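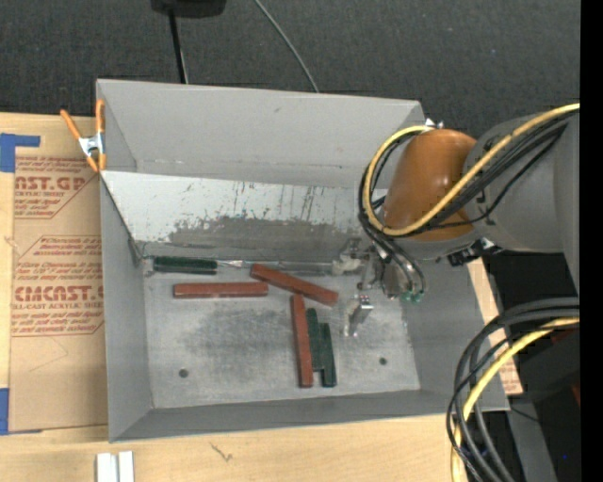

Bin cell at Pesoldale: common questions

Where do the blocks collect?
Mostly on the flat floor, forward of the slanted panel. A block lying along the foot of the panel is harder to reach than one in the open and should be left until last.

The panel surface is worn through in a patch. Does it need replacing?
Not on appearance alone. Scratches and chips are acceptable. Replace it when a block stops part-way down the slope, or when an edge of the worn area can be lifted with a fingernail. Spare panels are kept at Makokha under the Zilaseck label.

How is the bin held?
Check the orange-handled spring clamp on the left wall at the start of each shift. If the bin has moved by more than 2 mm, reseat it and run the position check in Proron before picking.

How should the hose and cables sit?
The yellow hose loops round the wrist, with the black cables following the same path. Turn the wrist through its full range at 50% speed and watch the loop. It must not pull tight or catch the rim of the bin – if it does, stop the arm and re-tie the bundle further back.

What needs checking at the gripper?
Isolate the air first. Check the joints of the brackets for play, then the tubes where they meet the green fittings. Push each tube fully home and tug it lightly.

When can the cell go back to full speed?
After 100 picks at reduced speed with no dropped block. Enter the result in the cell log.

Who signs off repairs?
Wekesa Kaijage, before the afternoon run.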